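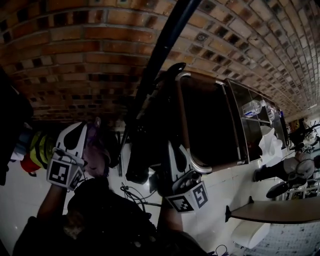
## Telero's hand-held gripper numbers: read the small print

5/10/20

Telero put out its long-awaited write-up on teaching robot arms from hand-held grippers, and my inbox has been full of people telling me the problem is solved. I have read it twice and I don't think it is.

The method is simple enough. A person carries a gripper in each hand, does ordinary jobs out in the world, and the motion of the grippers gets worked out later from the camera footage and the square codes on the marker cubes. No arm is needed until the very end, when the trained policy is loaded onto one. It's cheap, it's quick, and you can do it in a street or a shop. I like all of that.

What I don't like is the headline figure. The team says that 300 recordings collected this way match 1000 collected by driving the arm directly. Look at the table in the back and you find the two sets were not tested on the same tasks. The hand-held set was scored on picking up and moving single objects. The direct set had to handle cables as well, and cables are miserable for everyone. Take the cables out and I suspect most of the gap goes with them.

Rodrigo Aranda, who ran the trials at Cikum, was good enough to answer my questions by email. He agrees the comparison is "not as clean as we wanted" and says a matched test is planned. He also told me up to 200 further recordings were thrown out because the marker tracking failed, mostly when one gripper passed behind something large. Those don't count toward the 300. I think they should. Somebody spent time making them.

Rostyslav Bondarchuk at Trukidex takes a kinder view. His group tried the same recipe on their Bravo arm in April and got usable results on 2 tasks, and he thinks the discard rate will drop with better cameras. Maybe so. He didn't send me the failures, though, and I did ask.

My other complaint is about places. All the reported tests were run on a clean bench with good light. If the point of hand-held collection is that you can go anywhere, then test the robot somewhere other than the bench. I'd take a lower score from a messy corner over another tidy one from the lab.

The matched test has no date yet. I'll write it up when I see the full table, including the throwaways.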